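Folding and storing heavy blankets: what I changed this year

20 August 2018

The blanket shelf in our hall closet is 20 inches deep, and until April it held whatever I could push onto it. The door closed if I leaned on it. I have now refolded everything on that shelf to one standard size and kept it that way through the summer, so I can write down the method with some confidence that it holds up.

First, the limits. A folded blanket has to be shallower than the shelf, with enough room behind it that the stack doesn't creep forward when the door opens. I settled on a finished depth of 18 inches and a width of 14. Two stacks fit side by side at that width. Height depends on the blanket and I no longer try to control it. Pressing a wool blanket flat to save an inch gives you a sharp crease and the inch comes back overnight.

The standard advice is to fold in half, in half again, and so on until the thing is small enough. The trouble is that halving only gives you sizes related to the size you started with. A 60 inch throw goes 60, 30, 15, and a 50 inch throw goes 50, 25, 12.5. Stack the two and you get a step, and the upper one slides. Folding in thirds on one axis fixes most of this. For each blanket I measured both sides, divided by two, three and four, and picked the result closest to 18 by 14 without going over. I wrote that on a piece of masking tape and stuck it inside the closet door. The tape has lasted better than I expected.

The order of folds matters more with plaid than with a plain fabric. Plaid shows every error. If the first fold is off by half an inch the bands stop lining up, and by the third fold the edges fan out. I use the pattern as the guide: pick one band, bring it over onto its twin on the other side, and let the edge fall where it falls. Woven blankets are rarely square, so the edge is a poor reference anyway.
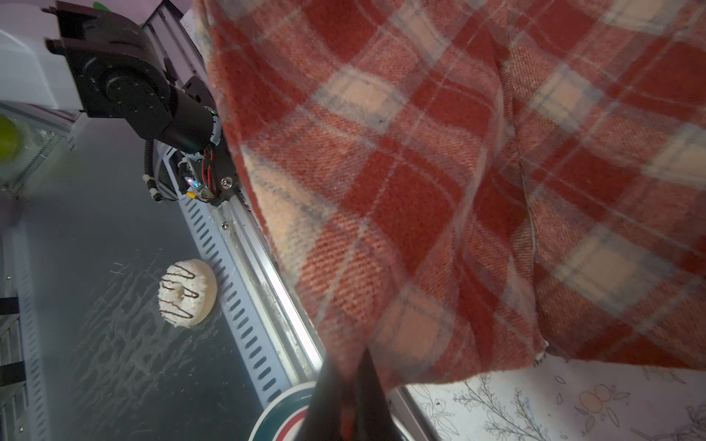 Corners are the next problem. On a heavy weave, if you lift from one point, the cloth gathers at that point and the rest lags behind it, and when you set it down there is a ridge running toward the middle. The cure is to carry the edge with two hands set well apart, keep it low, and lay it down from the fold line outward. After each fold I run a forearm across from the closed side to the open side. Hands leave small pushes in the cloth and a forearm doesn't.

Fringe goes inside. If the fringed ends are folded in toward the center on the first pass they can't catch on the shelf above or on the next blanket in the stack. Any end that is already fraying should be dealt with before storage. I trim the loose threads and put a line of whipstitch along the worst part. Yamuna Pai, who repairs textiles and has more patience than I do, told me to stop trimming and knot the threads in small groups. I tried it on one blanket. It takes most of an evening and looks better.

Work surface: a table beats a bed. A mattress gives under your hands and the lower layers shift without your noticing. A table that is smaller than the blanket is fine as long as you make the first fold in the air or on a clean floor. Wipe the table down first. Wool picks up crumbs and grit, and you will store them for six months.

On containers, I bought a Torkik lidded box, the large one, and took it back. It fit the shelf but used up 2 inches of width in its own walls and rim, and I had to take the whole box down to get at the bottom blanket. Open stacks are easier. I do keep cotton bags over the two blankets we only use in winter, closed end facing out, with a tag on each.

Refold everything when it comes back from the line, on the same creases for two or three rounds, then shift the first fold over by a few inches. Creases kept in one place for years will thin the yarn there. I have one blanket with a visible line down the middle from exactly that.

The sheets are still a mess. Fitted ones don't follow any of the above and I haven't found a method I would defend in writing.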